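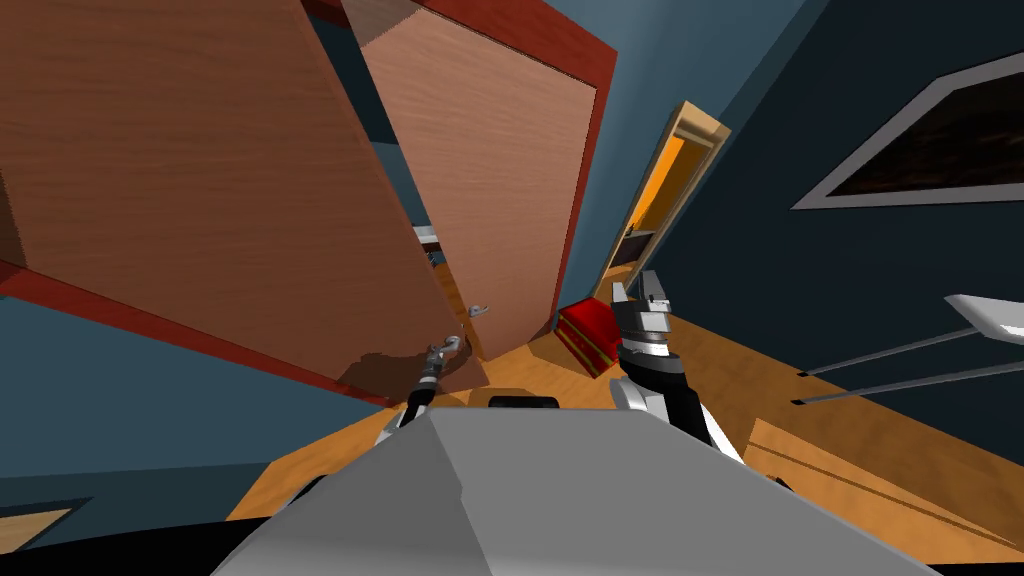
List home | Threads | Search | Members | Help

Re: [robotics-club] Cabinet task, left arm question

Hi all,

Answering the handle question from last night, plus the run numbers I promised. The original message is quoted first so people on digest can follow.

> I'm on the Talach subgroup and we keep losing the left handle. The gripper
> closes, the door starts to move, and then the fingers slide off the end of
> the hook. Is this a friction setting or is our approach angle wrong? Also,
> are we required to open both doors, or does one count? The handout says
> "open the cabinet" and we read it two different ways.
>
> We also can't agree on whether to drive the base while the arm is pulling.
> Hakim subgroup says they do. We tried it and hit the door with the body.

Second question first. Both doors have to be open. One door gets you half the points for that stage. I've changed the wording in the handout, so please pull the new version before you hand anything in.

On the slipping: leave the friction alone. It is fixed in the scoring copy of the scene, so anything you tune locally will disappear when I run your code. The approach angle is the likely cause. The handles are small hooks, and if you come at them from too far to one side you only get the tips of the fingers on them. It will hold for the first bit of the pull and then let go when the door has turned enough. Try these in order:

1. Line up the fingers with the handle before you close. Stop, check the pose, then close.
2. Slow the first part of the pull. Most of your logs show the arm at full speed from the first step.
3. Turn the wrist with the door. If the wrist stays at the angle it had when the door was shut, the handle works its way out. 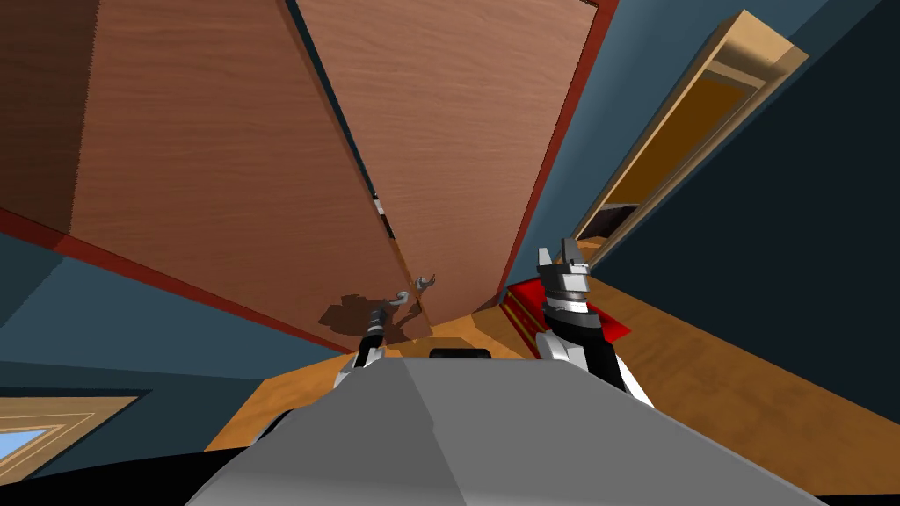 Left gripper at the door handle, right arm raised and open.

On driving the base: it's allowed and it does help with a wide door, but back up first and pull second. The Talach code does both in the same loop with no check between them, so the body is still close when the door swings. Hakim's version waits until the base has stopped. I'd copy that part. They said they don't mind, and sharing between subgroups is fine as long as you put it in your notes.

A few people asked whether the second arm has to do something. It doesn't. You can park it for the whole stage if you like, but park it clear of the other door. Several failed runs were the idle arm getting caught when the door came around.

Now the numbers. Since the start of February we have logged 3976 runs across all the subgroups. Almost 500 of those ended in the first few steps with a planning error, and I have left them out of the success rates. If your count looks lower than you expected, that's why. The current scoring batch is 27 starting positions per team, the same ones for everybody, and a run times out at 10 minutes of simulated time. Please don't write code that looks for a particular starting position. I do read it.

The camera view in the tilted starts has confused some of you. The room is level. It's only the view that is rotated, and your handle detector needs to cope with it. If you trained only on upright views, add rotated ones.

The logs are in the Storwood folder on the club drive, one subfolder per team. Please name your files the way the handout says. I spent a good part of an evening renaming things — mostly mine, but still.

The lab machine is free after 4 p.m. if your laptop is too slow for the full batch. Put your team name on the sheet first, and log out when you're done.

Lempi Koskela
Skavstead Robotics Club

Filed under: Student Projects, Simulation, Manipulation

3 comments

talach_b
Turning the wrist with the door fixed most of it for us. We still lose the handle on two of the starts, both with the base far over to the left.

mmr
Does the timeout include the planning time or only the motion?

L. Koskela
Only simulated time, so planning doesn't count against you. For the far left starts, move the base before you reach. The arm is close to its limit there.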